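Subject: Re: [Brastcombe-kitchens] Wide bowls in the lower rack
Date: Feb 17, 2026

> The Broltia 82 leaves a film inside our wide bowls. Rinse first, or change the rack layout? We load from the sink side.

Rack layout first. Notes from our kitchen follow.

1. Empty the bowl over the sink and check the inner surface. Scrape only. Our sink and dishwasher are divided by one length of white worktop, so drips land on that.

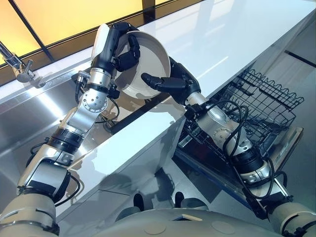 2. Load white bowls tilted, inner face towards the spray. Leave 2 empty slots between wide ones.

3. Run programme 23. Film left after that points to salt dosing; see the Pliris sheet, page 488.
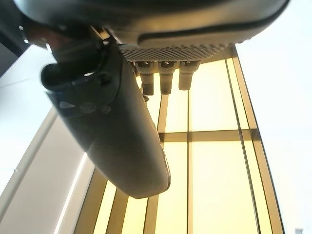
4. Reply to the list with your results, including the salt setting.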